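Small Fridge, Small Meals

A read-me for the Ernton collection
Maintained by Hussam Salameh
Version 2, last touched in April

What this is

Welcome, and thank you for reading the notes before opening the folders (I rarely do it myself, so I appreciate it all the more). Ernton is a collection of short clips about putting food away in a mini fridge and getting it out again. There are 348 clips in the main folder and 9 in the folder called extras, which are longer and a bit more rambling.

I started it after years of living with small fridges and grumbling at them. A big kitchen fridge forgives you almost anything. A little one on a table makes you think about what goes in first, whether the bowl fits under the shelf, and where your other hand is supposed to go while the door is open - all the small decisions that we make without noticing.

What happens in the clips

Most clips cover a single errand: one bowl or plate, one item of food, one trip to the fridge or back. The food is plain everyday stuff, mostly bread and buns with some fruit, and it usually travels in its dish. I was fond of the idea of whole meals at first, but a single bun in a bowl is much easier to follow from start to finish, and you can still learn a lot from it.

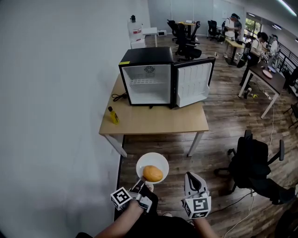 The fridge door gets a label of its own in the notes file, and I'd ask you to keep it if you make your own version. We use "open", "closed" and "ajar", and ajar means any gap at all, even a sliver. The shelf has a label too. If a dish goes on the wire shelf we write "shelf", if it goes underneath we write "floor", and the molded compartments inside the door are simply "door". Please don't call the bottom of the fridge "bottom shelf" - we did that in version 1 and it caused no end of muddle.

How the notes are laid out

Each clip has one line in notes.txt. The line gives the clip number, the dish, the food, where it started, where it ended up, and a remark if anybody had one. There are 934 separate steps marked across the main folder, with "reach", "lift", "carry", "set down" and "close" being the usual words. Remarks are free text and the spelling is all over the place. I have left them alone.

Known troubles

"Bowl" and "deep plate" were used by different people for the same dish, so search for both. A few lines have the food blank where the person writing couldn't decide between bun and roll. I would say bun every time, but I was outvoted.

Using it

You are welcome to use the clips for study or teaching. Please mention Ernton by name, and keep this file along with whatever you pass on. Corrections to the notes are very welcome too, and I do read every one, though I can be slow in the spring. Put the clip number on the first line and the label you'd change on the second.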